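From: Horacio Bustos
To: Clemdale Hand Sewing and Mending list
Subject: Re: Splitting seams on old quilts, and the thread question
Date: Oct 14, 2020

Dear all, and dear Tien-fu especially,

Please forgive me for taking so long over this. I read your message the evening it came, went straight upstairs to look at my own quilts, and then got so caught up in airing them that the reply never got written. My wife says this is how everything goes in our house and I can't really argue.

Tien-fu Su wrote:

> Hello everyone. I have been given my great-aunt's quilt, a big
> heavy thing in brown and cream cottons, and several of the seams
> have opened up along the middle where it must have been folded
> for years. The patches themselves seem sound. I bought a reel of
> polyester thread but a friend has told me it will cut through
> the old cotton. Is she right? And should I be using a straight
> needle or one of those curved ones? I can't get at the back of
> the seams without unpicking the quilting, and I would hate to do
> that. I am a fair hand at hems but have never mended anything I
> cared about this much.
>
> Also, does anybody still have the washing notes from the
> Prurley meeting?

First of all, what a lovely thing to be given, and please don't be frightened of it. If you can hem neatly you can do this. The stitch you want is a ladder stitch, worked from the front, taking a little bite along one folded edge and then a little bite straight across on the other, so that the thread runs inside the folds and hardly shows once you draw it up.

Your friend is being cautious and I think she's right to be. I have used polyester on old cotton and had no trouble for years, and then on one cot quilt I found a row of tiny tears running beside my own mending. Whether the thread did it or whether the cloth was simply tired I couldn't tell you, but I went over to a fine cotton after that and have stayed with it. If a seam is going to give way again, I would much sooner the thread broke than the patch.

Now, the curved needle. I held out against these for a long time because the first one I bought rolled about in my fingers like a fish. What changed my mind was a pair of small flat pliers to hold it with, the sort sold for jewellery making. You grip the needle a little way back from the point where the curve is steady, turn your wrist, and let the curve do the travelling. Don't push it. Practise on an old cushion first, or anything with a bit of padding that doesn't mind being stabbed.
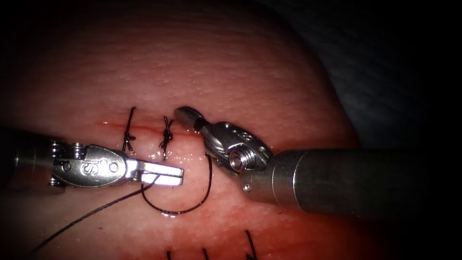

Clemdale, November

I've put that heading in because the next lot is copied over from last year's notebook, and I wanted you to know which bits were written with the work in front of me and which are only me rambling from memory.

Quilt from the chapel sale, blue and white. Seams open in the centre and along one border. Tacked each gap shut before starting, with big loose stitches in a colour I could see. Worked from the sound end towards the worst of it. Ladder stitch, fine cotton, short lengths only. Fastened off inside the seam with two small back stitches and no knot. Did too much in one sitting and the last few inches are tighter than the rest and pucker slightly. Left them. Must stop when the light goes.

I still think that last line is the best advice in the whole book, and I still don't follow it.

As to keeping your place, I mark each opening with a safety pin in the border nearby, never in the old patches, and take the pin out when that one is finished. The chapel quilt had 26 of them to begin with and it was a great pleasure to see them go back in the tin.

For the washing notes, I have my copy from Prurley somewhere, and will type them up when it surfaces. In the meantime please don't wash it before you mend it! A wet quilt is terribly heavy and every open seam will open further. Airing flat on a clean sheet, out of the sun, will do it no harm at all, and gets rid of a surprising amount of that cupboard smell.

Do write again and tell us how you get on, and if you can find out who pieced it, I should love to know that too. Brown and cream is such a handsome pairing.

With warmest wishes to everyone,

Horacio

P.S. Whoever left the pinking shears at my house, they are on the hall shelf and quite safe.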